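Bought the Barel woodworking plans for a squirrel-shaped mailbox. Full-size patterns, two sheets, one of which is entirely tail.

The materials list wants one cedar board from Pikdale Lumber. I've now been to Pikdale 2 times and own four boards.
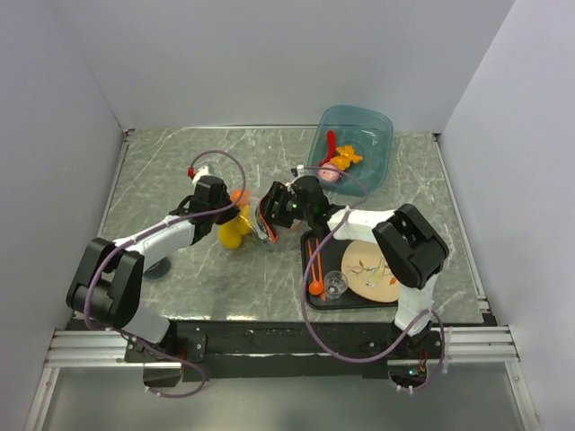

Traced the tail on Thursday. Cut it out Friday – backwards, so the squirrel now faces the neighbor's house. He has noticed.

The plans say "sand lightly." I've used 100 grit and 206 swear words.

Parsons Hardware doesn't carry the hinge. Parsons Hardware has never heard of the hinge. Ordered one from Plamska, arriving whenever it feels like it.

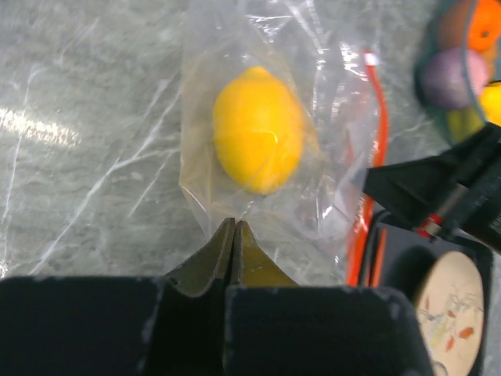
Lemon, bagged.

Next up is paint. My wife has asked that the eyes be smaller than on the pattern.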